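Nakamura Fotilura

The Nakamura Fotilura was a portable external hard drive sold between 2009 and 2013, chiefly in Europe. It is remembered for its folding cable, for a warranty card longer than its manual, and for a backup program, Hidau, that backed up nearly everything except what the owner had asked it to.

Background

Nakamura had until then made desktop drives, all of them grey and most of them heavy enough to hold a door. The Fotilura was its first product meant to be carried. It drew its power from the USB port, which spared the buyer a mains adaptor but often called for a second USB plug, supplied on a short lead that reached the neighbouring port on some laptops and hung in the air beside others.

The name was chosen by an outside agency, Plallberg, and was said at launch to suggest both photographs and allure. Shops tended to file it under F for "Foto" and then wonder why customers asked for film.

Design

The case was a two-part plastic shell held together by clips, with 4 screws under the rubber feet that did nothing but hold the feet on. The cable folded into a groove along one side. It could be folded back in only one way, given in the manual over 3 pages of diagrams. The activity light sat on the underside.
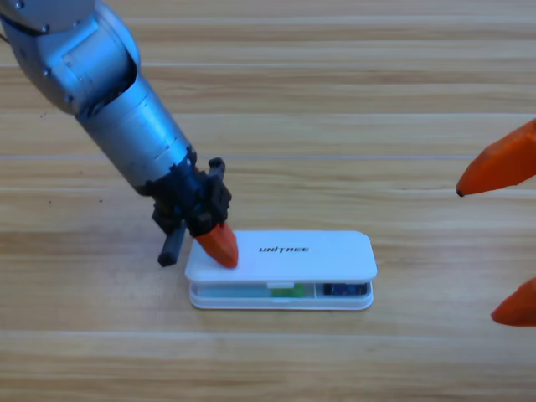 Wajid Zaidi disputes the usual account of the cable, writing in a reader's note to an earlier version of this article that the groove was cut for a thinner lead which was dropped shortly before release, and that his own drive, bought in the first month, still has the thinner one. No other early unit with this lead has been reported, though few owners are likely to have looked.

Storage and performance

The drive was sold as a 400GB model. Once formatted, it showed up in Windows with 361GB free, the shortfall being partly the old quarrel over how many bytes make a gigabyte and partly a hidden area set aside for Hidau. Owners who wiped the hidden area got the space back and lost the right to telephone support, a bargain many of them accepted.

Transfer speeds were ordinary for USB 2.0. A full backup of a well-stocked laptop was best started before bed.

Hidau

Hidau ran from the drive itself and opened whenever the Fotilura was plugged in, whether or not this was wanted. It sorted files by what it took to be their importance. Spreadsheets ranked high. Photographs, in spite of the name on the lid, ranked below printer drivers.

An update issued in February 2011 let users choose their own folders. It also reset the program's language to Swedish, and a second update followed.
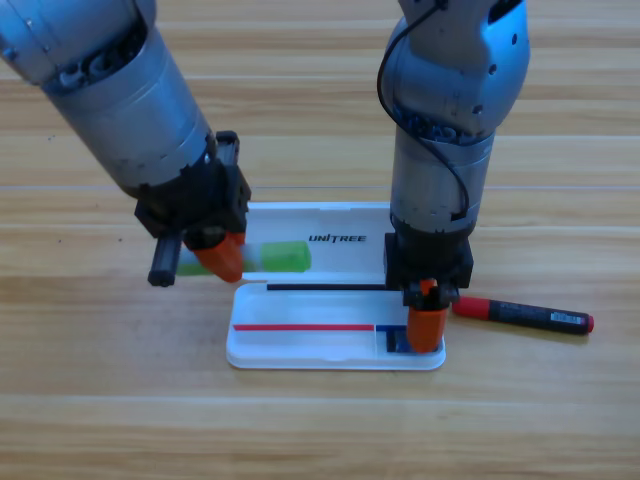 Later history and collecting

Production ended when cheaper drives with larger capacities and less interesting cables came on the market. Spare parts ran out soon afterwards, and the Fotilura passed to the second-hand trade, where boxed examples with the short lead still in its bag fetch a little more than loose ones. Sellers have learned to photograph them with care. A pale tabletop with a long grain sets off a black shell well enough, whereas on a dark desk the drive all but vanishes and the listing appears to offer a cable.

Tavion Dvorak's owners' list, last revised on 2 July 2018, gives 37 drives known to be in working order. The list relies on owners writing in, and has no means of hearing from those whose email addresses were stored on a Fotilura.

See also

External hard drive
USB 2.0
Backup software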